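Can I get a machine to tidy my kids' toys yet?
Sort of, in a lab, with a lot of patience. I ask this one for purely selfish reasons (two children, one staircase, bare feet). Nothing at the price of a washing machine will do it for you in 2021.

What about folding laundry?
I've seen it done, very slowly. My towels would be waiting until December.

So why do factories manage?
They mostly hand the robot the same part in the same place all day long. A toy box is a muddle – every shape is different, half of it is shiny and something is always leaning on something else.

What does the hard bit look like?
Picking odds and ends out of a bin, one at a time, with a KUKA arm and a metal gripper. A football-patterned ball is a different job from a block!
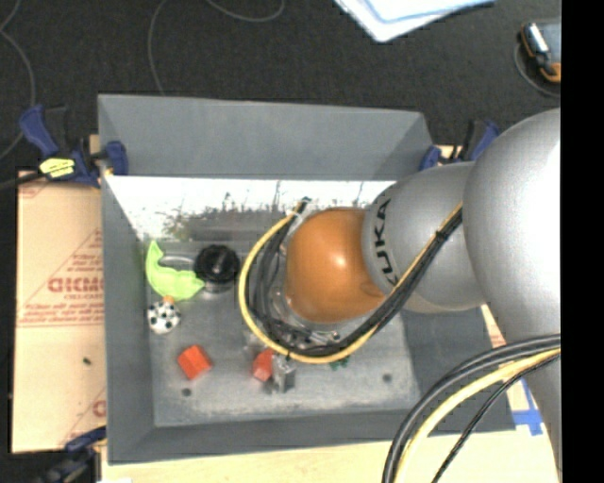 Odette Besnard wrote in to say I'm too gloomy, and that she'd happily let a slow robot work all night if the floor was clear by breakfast. Fair point, and I'd take that deal too.

Will you update this page?
Yes, whenever I hear of something I could plug in at home.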